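Wutmont Manipulation Forum > Methods and Results
Thread: Wrist-view grasp selection for books in baskets

menent_lab
Our group has completed the March evaluation of the Menent grasp selector on books and booklets. The set contains 678 attempts, of which 319 used the wrist view alone. Comments on the method are invited before the report is submitted.
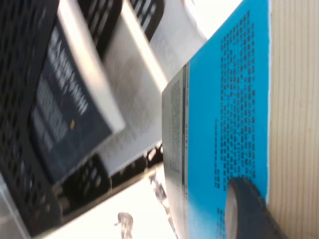
Figure 1. Gripper finger against the blue booklet, wrist view.

clonix_eval
Please state how a failed grasp was scored. In the Clonix protocol, a booklet that bends and slips is a failure even if it leaves the basket.

menent_lab
It was scored the same way. Upright items were the harder condition, as only a narrow edge is presented to the camera. 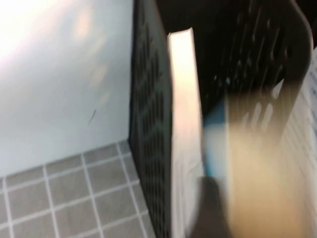 Figure 2. White book standing along the basket side; motion blur at the gripper.

gridline5
I do not agree that blurred views should remain in the test set. They measure exposure settings, and the selector is not the cause of those errors.

clonix_eval
I must differ. A deployed arm will produce the same blur. Removing those views would overstate the result.

menent_lab
They will remain, and a separate table will be provided. Flat covers were scored apart from upright items.

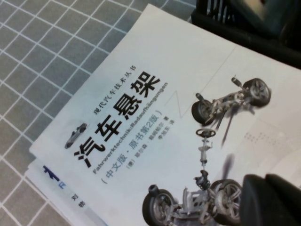
Figure 3. Cover of 汽车悬架, lying over a second item.

gridline5
The separate table is acceptable. Was the overlap in Figure 3 labeled by hand? The Mahmoud baseline merges stacked covers, and 4 of our 5 runs were affected.

menent_lab
Labels were drawn by hand. We have not yet run the baseline on stacked items.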